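4.3 Recording the jacket task

Read sections 4.1 and 4.2 before you start. The gripper must be calibrated and the fisheye camera cleaned before any take in this section.

The jacket task supplies the demonstrations for the Karnen folding policy. In our first study, a policy trained only on towels and T-shirts closed its jaws on the wrong layer of a padded garment in most test runs. Padding springs back, hides seams, and changes height when pressed. The takes you record here are used to train the layer-choice part of the policy, so where you place the jaws matters more than how neat the final fold looks.

A full set is 200 takes per garment. Record at least 17 takes before you change the starting side.

Starting position A: back side up

1. Spread the garment on a bed or other soft surface. Do not smooth out every wrinkle.
2. Open both sleeves away from the body.
3. Let the hood fall where it falls. If it lands on the back panel, leave it there.
4. Hold the gripper with the jaws open and bring it toward the garment.
5. Start recording. Wait for the tone.
6. Place the open jaws on either side of the hood and close them slowly on the fabric.
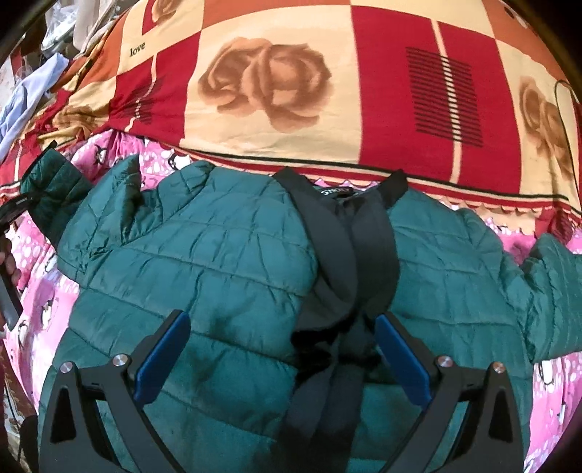
Figure 4-5. Start position A. Jaws open on both sides of the hood, blue pads facing in.

7. Lift straight up until the collar leaves the bed. Pause for one second.
8. Lay the hood flat toward the hem and open the jaws fully before moving away.
9. Stop recording.

Note: Glossy fabric reflects room light and can upset the tracking. If the status screen shows TRACK LOW, turn the garment a quarter turn and start the take again. Do not edit a take that lost tracking.

Note: Patterned bedding is allowed. In the Jendcombe trials, the tracker held its position better over printed sheets than over plain white ones. Keep the same bedding for all takes in a set.

Caution: Do not catch a drawcord between the pads. A trapped cord can pull the gripper sideways and spoil the force reading. If a cord is caught, open the jaws, discard the take, and begin again at step 4.

Starting position B: front side up

1. Turn the garment over by hand with recording off.
2. Spread the sleeves and lay the two front panels side by side.
3. Start recording and wait for the tone.
4. Bring the gripper in from the hem end. Close the jaws on the bottom of the garment.
5. Fold the hem up to the middle of the chest, then release.
6. Stop recording and enter the garment code.
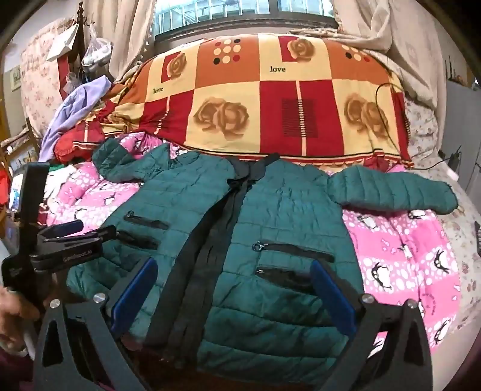

Layer errors are the main result we measure in position B. A layer error is any grasp that takes the front panel without the back panel, or that takes the lining alone. Mark each take with L0 (correct), L1 (front only), or L2 (lining only). Zippers need a separate mark, and a jacket like this one, with four zippered pockets on the front as well as the center placket, gives the policy many hard edges it can mistake for a hem. Add Z to the code if a pad touches any zipper during the grasp. Keep the Z takes. In the Lyons comparison, removing them raised the number of layer errors from 5 to 17 over 111 test grasps.

Checking the set

1. Copy the takes to the station and run the set check.
2. Open the report and look for missing codes.
3. Replay every L1 and L2 take at half speed. Correct the code if needed.
4. Record new takes to replace any that failed tracking.

Send completed sets to Chaminda Siddiqui at the Sotodthorpe station. Label the folder with the garment code and the starting position. Sets with both positions in one folder will be returned.

Continue to section 4.4, Sleeve folds.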